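Contents Previous chapter Next chapter Glossary Index

Chapter 11
What the Policy Software Learns from a Demonstration 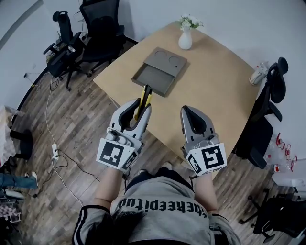

Most software for learned manipulation begins with a claim that sounds harmless: record a person doing the task, and the controller will pick it up. This chapter asks you to distrust that claim until you have checked four pieces of code that sit between the person and the controller. They are the pose tracker, the time alignment step, the action encoder and the planner that runs at deployment. Each can fail without raising an error.

Start with the tracker. A printed marker gives you a pose only when the camera can see it and the corner detector agrees with itself from one image to the next. When the marker turns edge-on, many trackers fill the gap with a smooth guess. The plotted path looks lovely. It is also partly made up, and the training code has no way of knowing which part.

Melati Ngau's group ran into this with Larna, a tool for cleaning up recorded hand paths. They had 647 demonstrations of a simple task, putting a hand tool away in a drawer. Larna reported every one of them as complete. When Ngau turned off gap filling, 28 had no usable pose at the moment the fingers closed. Those were the samples that mattered most, and the policy had been trained on them for a month.

Search this book Enter a term Go

Time alignment deserves the same suspicion. Finger width, marker pose and video usually arrive on different clocks, and a fixed offset measured in November may be wrong by the time you collect again. Kamarul Pasaribu, who wrote the alignment code for Kolbridge, argues that a constant offset is good enough for slow tasks. Maybe so. We have yet to see a definition of "slow" in the Kolbridge manual, and Section 11.3 shows a grasp that falls apart with a delay of two video frames.

Then there is the matter of two hands. A person uses one hand with full knowledge of what the other is doing, even when the other is holding still. Several popular encoders treat an idle hand as missing data and drop it. Ask what your encoder does before you ask how well your policy scores -- the answer is often buried in a default setting.

You will need the Luditz log reader and the 16 practice recordings for the exercises. Run the reader once with its filters off and keep that output. Section 11.1 begins with the raw marker poses.

3 comments 12 shares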